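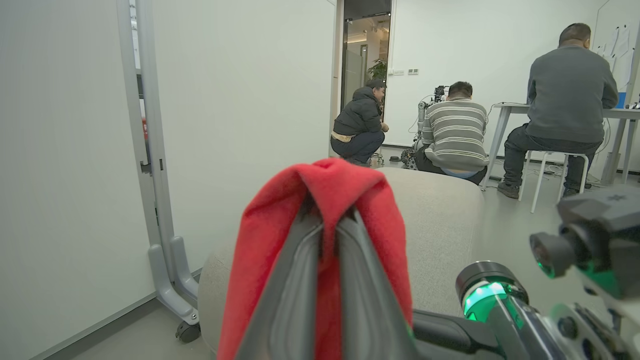 Adalberto Rezende asked after the last class why a room that sounds fine with people in it can be so hard to talk in when it is empty, and whether the formula from week 2 covers that. It does, and most of these notes are an answer to his question.

Sound in Ordinary Rooms
Week 3 notes: Reverberation and absorption

Before class, read chapter 4 in the course packet up to the worked problems. Bring a calculator. We meet in room 257 again.

1. What happens after a clap

Clap once in a bare room. The first sound to reach your ear travels in a straight line from your hands. A few thousandths of a second later the first reflections arrive from the floor, the ceiling and the nearest wall. After that the reflections come so close together that the ear no longer hears them one by one. It hears a tail that gets weaker. That tail is reverberation.

An echo is a different thing. For a short sound like a clap, the ear starts to hear a separate repeat when a strong reflection arrives 50 milliseconds or more after the direct sound. Sound in air at room temperature travels 343 meters per second, so 50 milliseconds is a path difference of 17 meters. Small rooms seldom have true echoes for this reason. What people call an echo in a kitchen or a stairwell is usually reverberation, or flutter between two hard parallel walls.

2. Reverberation time

Reverberation time, written T, is the time it takes the sound level to drop by 60 decibels after the source stops. In practice there is almost always too much background noise to measure the full 60. The usual method is to measure a drop of 20 or 30 decibels and extend the line.

Sabine's formula in metric units:

T = 0.161 x V / A

V is the volume of the room in cubic meters. A is the total absorption in square meters. To get A, multiply the area of each surface by its absorption coefficient and add the results. A coefficient of 0 means all the sound comes back. A coefficient of 1 means none of it does, as with an open window.

Coefficients change with frequency. A thin carpet on concrete may absorb a third of the sound at 2,000 Hz and next to nothing at 125 Hz. When a problem gives you only one number, assume it is for 500 Hz and write that down.

3. Worked problem: the hall at Pirkar

The old meeting hall at Pirkar has a volume of 600 cubic meters. Plaster walls, wood floor, plaster ceiling. With the chairs stacked and the hall empty, the total absorption is 40 square meters.

T = 0.161 x 600 / 40 = 2.4 seconds

A choir might like this. A speaker would not. For speech in a hall of this size we want T close to 1 second. Turn the formula around:

A = 0.161 x 600 / 1.0 = 96.6 square meters

The hall is short by 56.6 square meters of absorption.

Now add people. Take 0.45 square meters of absorption for each seated adult. Eighty adults bring 36 square meters, which raises A to 76 and lowers T to 1.3 seconds. The chairs and the floor area covered up change this a little, and we leave them out for now. So the same hall goes from 2.4 to 1.3 seconds when the audience sits down, and the empty hall gives a poor idea of how a talk will sound that evening.

Common mistake: adding the audience to T directly. Always go back to A first.

4. Soft materials

Porous absorbers work by friction. Air moves back and forth in the small spaces of the material and loses energy as heat. Mineral wool, open-cell foam, heavy curtains and thick clothing all belong in this group. Two things matter most: how easily air can pass into the material, and how deep it is compared with the wavelength.

Depth is where people go wrong. At 100 Hz the wavelength is 3.4 meters. A cloth hung flat against a wall does almost nothing at that frequency. Hang the same cloth in folds, 10 or 20 centimeters off the wall, and it does better in the middle range, but it is still weak in the bass. A room treated only with thin fabric ends up dull and boomy, with the high end gone and the low end as it was.

Paint can also ruin an absorber. In the Hakbridge reading, acoustic tile was painted twice with a roller, which sealed the surface. See the before and after curves in the packet.

5. Screens and partitions

An absorber takes sound out of the room it is in. A barrier keeps sound from getting to the other side. The two jobs need different materials. Foam is a poor barrier, and a sheet of steel is a poor absorber.

With a partition that stops short of the ceiling, sound also goes over the top and around the ends. It bends more easily at low frequencies. Gaps count for more than their area suggests, and a strip left open along the floor lets through sound that the panel itself would have stopped.
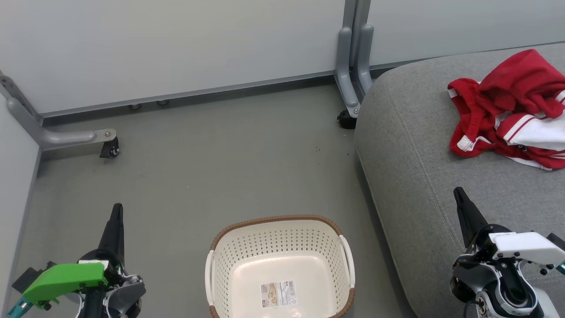 For a solid panel, the rule to remember is the mass law: doubling the mass per square meter adds up to 6 decibels of sound loss, and so does doubling the frequency. It gives the best case, and real walls fall below it at some frequencies. With a screen in an open room you will rarely get near the panel's own rating, as the path over the top sets the limit first. Making the panel heavier does not help at that point. Making it taller does, and so does putting absorption on the ceiling above it.

Place a screen close to the talker or close to the listener. Halfway between is the weakest position.

6. Problems to hand in

a. The Ngata reading room has a volume of 826 cubic meters and a total absorption of 95 square meters. Find T.

b. How much absorption must be added to bring T down to 0.8 seconds?

c. The added material has a coefficient of 0.7. What area of it is needed? Ignore the surface it covers.

d. Repeat c, but this time the material covers plaster with a coefficient of 0.03.

e. A 3-centimeter panel is offered as a cure for a hum at 120 Hz. Write two or three sentences on whether you would buy it.

Show units on every line. Answers to a and b should be given to one decimal place. Problem e has no single right answer, but it must mention wavelength.

Next week: measuring T with a balloon and a phone, and why the results differ from corner to corner.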